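3.2 Reading the old kiln-yard ledgers

I went into the Jellach ledgers expecting tidy columns, and boy, was I wrong! Of the 2,886 entries I copied out, 30 listed a brick color and no price at all. 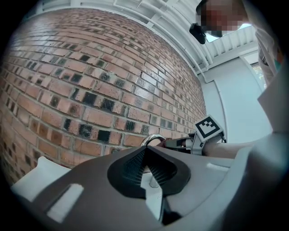

Finn Schwerdtfeger, who checked my copying, thinks the clerks priced by the cartload — I lean that way too, though the March pages (see Figure 4) don't fit. I've left those 18 pages out of the averages for now.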